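Filed under: Home & Kitchen Lists > Small Spaces
Print this message | E-mail this message

Re: [smallkitchens] Where does everything GO?
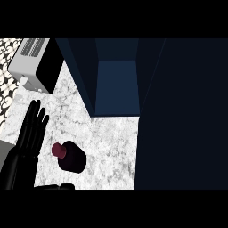
White countertop appliance with a black front, vents on the top.

Hi all,

I've been lurking since February and this thread finally got me typing, so apologies in advance for the length!

Hammad Ghumman wrote:
> We moved into the new place last month and I have one run of counter,
> 32 inches between the sink and the wall. The toaster oven eats half
> of it. My wife wants it gone, I use it every single morning. Has
> anyone put theirs on a shelf or a cart and been happy with it? Also
> is it OK to push it up against the backsplash? The booklet that came
> with it is useless.

Hammad, I feel this so much. My last apartment had even less counter than yours and I cooked in it for six years (and hosted Thanksgiving once, which I won't be doing again in a kitchen that size).

On the backsplash question, please don't shove it right up there. Mine lived against painted drywall for one winter and left a brown patch I had to explain to the landlord. Different ovens want different gaps, so if your booklet doesn't say, I'd e-mail the company and bug them until they answer. And don't stack things on top. I know, I know, it's a flat surface in a tiny kitchen and it's begging for a cutting board. I lost a perfectly good plastic colander that way.

As for the cart, yes, I did it and I'd do it again. I got the Derholm, the narrow one with the two lower shelves, and it's 30 inches high so it's a bit low for chopping but fine for toast. Lock the wheels before you pull the oven door down! I also plugged mine straight into the wall — no extension cord, my brother-in-law is an electrician and I'd never hear the end of it. That meant the cart had to live by the window, and I ended up liking it there, with my coffee stuff on the shelf underneath.

I tried the wall shelf route before that. It was a Wundex bracket set, and I'm sure it's fine for plates, but I never trusted my own drilling enough to put anything hot and heavy up there. It holds cookbooks now.

The thing that made the biggest difference wasn't even the oven, it was getting the dish rack off the counter. I switched to one that rolls out over the sink and folds up when I'm done. I put the knives on a magnetic strip the same weekend and suddenly I could roll out a pie crust again. If your wife is on the fence, try the rack first and see if she still minds the toaster oven after that.

Does anybody have the Doklow corner shelf? I keep going back and forth on it for the spices. The legs look kind of skinny to me but the price is good.

Off to rescue some rice,
your friend with the brown wall

Previous in thread | Next in thread

This site uses cookies to remember your list settings. By continuing to browse the archive you agree to their use.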